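# Portes ouvertes chez Nornitex, ou ma chemise attendra

Je suis arrivée un lundi d'août vers dix heures, déjà en nage, parce que le bus 350 s'arrête au rond-point et que le bâtiment est tout au fond de la zone (prévoyez des chaussures correctes, le trottoir disparaît après la station de lavage). À l'accueil on m'a donné un badge visiteur, le 3246, et un gobelet de café franchement bon. J'y allais avec une seule question en tête, celle que je pose à tout le monde depuis que mon sèche-linge a rendu l'âme : est-ce qu'une machine sait enfin faire les corvées à ma place ?

Nornitex loue une moitié du bâtiment et prête l'autre à deux petites équipes, Clatach et Curwood. Les premiers travaillent sur la maison, les seconds sur l'atelier et l'arrière-boutique. On circule librement, on peut poser toutes les questions qu'on veut, et personne ne vous colle de brochure dans les mains. Rien que pour ça j'ai passé une bonne matinée !

J'ai commencé par Clatach, évidemment. Ils avaient monté une vraie petite buanderie avec un panier, une table et une pile de serviettes. Le bras a pris une serviette par un coin, l'a soulevée, a cherché l'autre coin, l'a perdu, l'a recherché… J'ai eu le temps de finir mon café. Au bout du compte la serviette était pliée en deux, un peu de travers, tout à fait acceptable pour mon placard. Puis quelqu'un a demandé une chemise. La chemise a fini en boule. L'ingénieure a rigolé et nous a dit que le tissu était ce qu'ils avaient de plus pénible, qu'une manche n'est jamais deux fois au même endroit. Elle nous a aussi parlé de la vaisselle : les assiettes, ça passe, les verres à pied, ils n'osent pas encore devant du public.
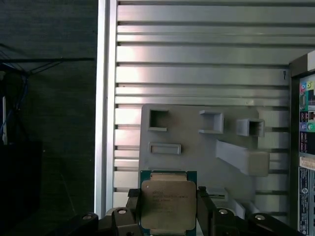
Moi qui venais pour le linge, c'est chez Curwood que je suis restée le plus longtemps. Leur idée, c'est l'atelier de réparation informatique, tous ces gestes courts et minutieux qu'on enchaîne du matin au soir derrière un comptoir. J'ai monté deux ordinateurs dans ma vie et j'ai transpiré les deux fois au moment de toucher au processeur, alors voir deux doigts noirs le serrer bien droit par les bords gauche et droit, avec la grande plaque métallique dorée bien dégagée, ça m'a fait quelque chose ! Je le tiens moins bien que ça, et j'ai des pouces. Pour moi c'est le genre de tâche qui convient à une machine : la pièce est rigide, elle est carrée, elle a toujours la même taille, et il ne lui pousse pas de manche pendant qu'on la regarde.

J'ai quand même demandé si un petit magasin pouvait s'en servir dès maintenant. Réponse prudente : pour une série de pièces identiques, oui, ils y croient. Pour le client qui débarque avec une tour pleine de poils de chat et une vis foirée, non, pas avant un bon moment. Un monsieur à côté de moi, qui tient une boutique de dépannage, a voulu savoir ce qui se passe quand la pièce arrive tournée du mauvais côté. Ils lui ont expliqué qu'ils préfèrent la présenter toujours de la même façon, et que quelqu'un s'en charge avant. Il a hoché la tête et il a noté ça dans un carnet – je crois que ce quelqu'un, dans son esprit, c'était déjà lui.

À onze heures et demie il y avait une petite conférence dans la salle Malinowski, à l'étage (clim en panne, fenêtres ouvertes, on entendait les camions). L'orateur a annoncé 3000 essais de préhension depuis le début du projet, avec des courbes que je n'ai pas toutes comprises. Ce que j'ai retenu, c'est que la saisie elle-même les occupe moins que la suite : poser l'objet où il faut, sans forcer, et s'apercevoir tout seul que c'est raté. J'ai demandé ce que ça donnait pour vider un lave-vaisselle. Il a souri et il a passé la parole à Clatach.

Côté pratique, l'entrée est gratuite, il y a des toilettes au rez-de-chaussée et un camion à galettes devant le portail à midi. Les enfants sont les bienvenus mais doivent rester derrière la ligne jaune, et celui qui était là ce matin a très mal vécu la ligne jaune. Pour la démonstration de pliage, arrivez tôt, on ne voit rien du deuxième rang.

Je suis rentrée par le bus de 13 h 10 et j'ai étendu ma lessive sur le balcon. Les serviettes, je les confierais volontiers à Clatach. Les chemises, je les garde, et pour mon prochain processeur je vais demander à Curwood s'ils font les particuliers.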